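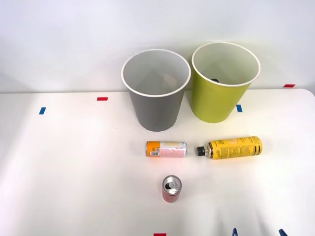
Chapter 11
Teaching a Robot to Tidy Up

If you have worked your way through the last few chapters in order (and I do hope you have, though I know perfectly well that some readers will have skipped straight to the part with the arm in it), you will already be able to move a gripper to a point, open it, close it and bring it home again without knocking anything over. This chapter asks you to put all of that to use on one small household job, and a very ordinary one: picking things up off a table and putting them where they belong.

The job comes from the Lill project, which our Thursday robotics class has now run with several groups of students, and which grew out of a grumble. Triin Mockus, who was in the first group, complained that every exercise we had set so far used neat wooden cubes, and that she had never in her life needed to tidy up a cube. She had a point. Cubes sit still, they have flat sides, and they look much the same whichever way you turn them. Packaging out of somebody's kitchen does none of these favours for you. A can that stands upright has to be gripped one way and a can lying down has to be gripped another, and a can lying down may also decide to roll.

So the cubes went back in the cupboard, and the task for this chapter became the one set out below. You have a plain table, two open containers at the back of it, one grey and one yellow-green, and a few items of packaging in front. Some stand and some lie on their sides. Your program has to decide which item to take first, how to turn the fingers to meet it, and which container it should go into.

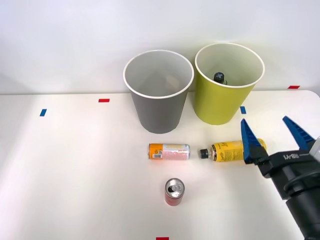 Figure 11.1 The gripper with its blue fingers open, beside the yellow item and the upright red can.

Before you write a line of code, please spend a while simply looking at the layout and talking it over with your partner. Students are always in a hurry at this stage — I was too — and it is very tempting to send the arm off at once to the nearest thing. Think instead about what the fingers will meet on the way down. How much room is there between one item and its neighbour? If you grip the slim can in the middle, will the other finger have space to pass?

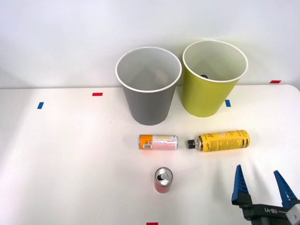
It helps to plan each pick as four separate moves: above, down, close, up. Write them out in your notebook in words first, with a small sketch if you like sketching, and say at each step which way the fingers are turned. Kai Schmieder's group filled 11 pages this way before they ran anything, and I still lend their notebook to new students who think planning is dull.

You should also agree on your marks. We use small strips of coloured tape, red and blue, stuck straight on the table top. Choose what each strip stands for and write it down, so that another pair can set the table out again in your absence and get a fair copy of your layout.

What you will need for this chapter
Your notebook from Chapter 10
The arm and gripper, checked and sent home
Two open containers of different colours
Three items of packaging, at least one of them able to roll
Coloured tape

We shall start in Section 11.1 with the easiest case, a single can standing upright by itself, and leave the rolling ones until you have had a cup of tea.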